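Kernard Hardwax Oil - Clear Satin

For tables, desks, worktops, shelves. Indoor use only. Two coats does most jobs, three if its a kitchen.

Sizes: 200 ml trial tin, 1 litre, 2.5 litre. Trial tin is enough for a small side table. Trade drums to order, ring first.

What you get
Clear oil and wax blend, low smell. Goes on thin. Goes on VERY thin - most of the problems we hear about are people putting it on like paint. Pale woods stay fairly pale but expect a bit of warmth. If you want no colour change at all look at Trevora Raw instead, same shelf, slightly dearer.

Before you start
Sand to 120 then 150. Don't go finer, the oil can't get in. Hoover, then wipe with a dry cloth. Old varnish has to come off completely. Stir the tin well, matting agent sinks to the bottom and you'll end up with patches.

Pale timber with a big arched grain shows every missed bit once light hits it at an angle, so get down low and look across the top between coats.

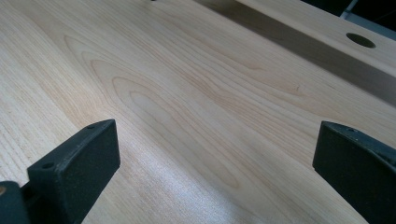 Putting it on
Lint-free cloth or the Tolon short brush. Work along the grain, small areas. Wipe off anything still sitting on top after ten minutes. Leave overnight, then second coat. Light use next day, full cure takes two weeks - no wet mugs till then.

Rags
Lay flat outside to dry or soak in water before binning. Oily rags in a heap can catch fire on there own. Please read that twice.

Delivery and collection
Collect from the Rizvi yard, Saturday till noon. Tins over 1 litre go by courier only. Questions on coverage or colour, ask for Noman Dhanial at the trade counter.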